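Two Nights in Wavville, With Biscuits

My sister won the tickets. I want that on record before I say anything else, because she has since told several people that the whole thing was my idea, on the grounds that I once said I liked biscuits.

The prize was a pair of places on the Skavex open day, Skavex being the biscuit people, and the factory being in Wavville, which is on the coast and a long way from either of us. You got the tour, a lunch voucher and a "selection box to take home". You did not get the train, or anywhere to sleep, so by the time we'd paid for all that we could each have bought a fairly serious quantity of biscuits and eaten them in bed.

But she'd never won anything before. So in August, when sensible people go somewhere with a pool, we went to look at an oven.

Getting there

The train left from platform 2, and then it didn't, and then it left from another platform on the far side of the station with no warning. I have run for trains with luggage before. I hadn't run for one behind a woman who packs a full-sized hairdryer, a travel kettle and her own pillow for two nights. She made it. I made it with the pillow.

There was a family in our seats who had settled in as if they'd bought the freehold. The father looked at our reservation for a long time and then looked at his own, which was for the previous train. They moved, but slowly, one colouring book at a time, and the smallest child stared at me round the end of the seat until we got to the coast. I offered a mint. It was taken without a word.

The last bit of the line is lovely, to be fair. It runs along the estuary with the tide out and birds standing about on the mud, and for ten minutes even my sister stopped talking about whether she'd locked the back door. (She had. She rang the neighbour to check. The neighbour was at work and wasn't thrilled.)

Where we stayed

We'd rented a small flat over a shop called Ouazzani, which sells lamps, mostly. The listing said "moments from the beach". You go down a hill, across the main road, round the back of a bowling green, along a path with a great many nettles and then you have your moment. I didn't mind. The beds were good, the shower was hot and the windows opened, and I'm at an age where that's three stars already.

The key was in a little safe by the door. The code had been sent to my sister, who had written it down on a piece of paper, and the paper was in the bottom of the case, under the hairdryer. So the first thing the people of Wavville saw us do was unpack on the pavement. A man walking past with a spaniel said good evening to us and then, after a look at the travel kettle, good luck.

Inside there was a folder of instructions. I love these folders. This one had a page on the bins, a page on the boiler, a page and a half on the bins again, and a list of local restaurants of which one had become a vape shop. There was also a firm paragraph about washing up before you leave, so we ate out both nights, apart from breakfast, and apart from the toast my sister makes at eleven o'clock at night and denies.

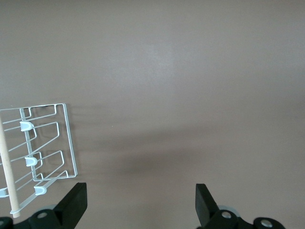

The factory

Our tour was at 10 in the morning. The letter said to arrive early for "kitting up", and my sister takes letters seriously, so we were at the gate before the man who opens the gate. He seemed used to it. There was already a couple there with folding chairs.

Eventually there were 40 of us in a room with a carpet and a large model biscuit. I'd expected children. There were four children, and everybody else was somewhere between fifty and extremely keen. A man in front of me had a Skavex tie. I don't know where you'd get a Skavex tie, and I didn't ask him in case he told me.

Kitting up means a white coat, a hairnet, a second hairnet if you have a beard, and blue covers for your shoes. No watches, no rings except plain ones, no earrings, no phones. You put it all in a locker and then you go and stand in a line looking like the kitchen staff of a submarine. My sister, who'd had her hair done for the trip, took the hairnet personally.

Then we washed our hands. Then we were walked through a door and washed them again.

I'll say this for the factory: I was ready to be bored and I wasn't. You go along a raised walkway with the dough end on your left, and the noise comes up through your shoes. The mixers are the size of a garden shed. After that the dough goes through a set of rollers, thinner each time, until it's one long beige sheet, and a drum comes round and stamps it, and the bits left over between the biscuits get lifted off and carried back to the beginning. I could have watched that bit all day. It's the only recycling scheme I've ever seen where everybody looked pleased.

The guide told us the line turns out 895 biscuits a minute. She clearly says this several times a day and has learnt to stop there for a gasp. We gasped. The man in the tie wrote it down, which was strange, as I'm certain he knew.

The oven is a tunnel. It's so long that there's a bicycle at one end, and I assumed this was a joke until somebody got on it. You can't see much, only a little window every so often with an orange glow, and biscuits going by a bit browner than at the last window. It was very warm on the walkway. One of the children asked what happens if a biscuit gets stuck, and the guide said "paperwork", and I liked her a great deal after that.

At the far end they cool down along a belt that goes up, over and round the ceiling, and then they're packed by machines far too fast to follow. Beside them sat a woman whose job was to look at biscuits and take out the ones she didn't care for. She did it without seeming to move. I tried to work out what was wrong with the rejects and couldn't. My sister said they looked smug.

Lunch was less good. The voucher covered a sandwich from a list of two sandwiches, one of which had gone. There was a tasting table afterwards, with plates of each kind and a sheet to fill in, scoring them for "snap". I gave everything high marks for snap. I'd have given the chair high marks for snap by then, I'd been on my feet since half past seven.

And then the shop. You leave through it, naturally. Broken biscuits come in clear bags, and they're cheap, and people who'd been perfectly civil on the walkway used their elbows. We came out with more than I'd like to admit, plus the selection boxes, plus a tea towel.

The rest of Wavville

There's a pier, or most of one. There's a crazy golf course where the windmill doesn't turn, making it just a hill with a hole in it. The beach is shingle for a long way and then, if the tide is right out, quite nice sand, which you reach by walking like a newborn giraffe. We paddled. It was freezing. A toddler ran past us straight in up to the neck and laughed.

In the evening we went to Bonari, on the front, because the vape shop didn't do food. It's a proper old-fashioned Italian with a dessert trolley, and the trolley has a wheel that squeaks, so you know it's coming from the moment it leaves the kitchen. I had the fish. My sister had lasagne and then most of my fish. We said we couldn't possibly manage a pudding, heard the squeak, and managed. Coffee came with a small wrapped biscuit on the saucer. It was a Skavex.

Second day it rained, sideways, from breakfast on. We sat in the window of the flat doing a jigsaw of a harbour that had most of its sky missing, and ate from the bag of broken ones, and it was probably the nicest part of the trip, though my sister would say the oven.

If you want to go

The factory does open days through the summer and you can buy tickets like a normal person if you don't win them. Wear flat shoes. Leave your jewellery at home, or you'll spend the first quarter of an hour trying to get a ring off in front of strangers. Ask for the cheese sandwich early. The walkway has stairs at both ends, though there's a lift if you tell them when you book.

Trains back are every hour and the front carriages are quieter. Bring a bigger bag than you think. I had a pillow under one arm and a carrier bag of broken custard creams under the other, and the family with the colouring books was on the same train home, in our seats.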